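Slide 7 — What changed on the sorting bench

Basen put the first arm in last April. Before that, four people cleared trays by hand at Wanelero, all shift.

Say: no jobs went, but the jobs are different. Two people now set out the table and deal with stops. The other two moved to packing.

Sore wrists are down. Complaints about waiting are up — mention this, don't skip it.

Practice table, toy food and kitchen things: 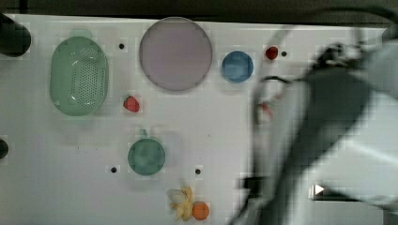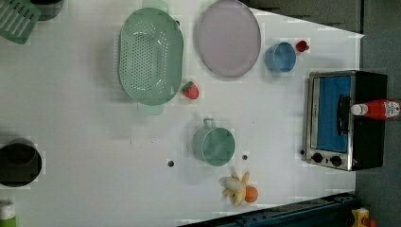 Slide 8 — What staff asked for

A say in the arm's speed. Training in paid hours, 10 minutes at a time. Pause for questions.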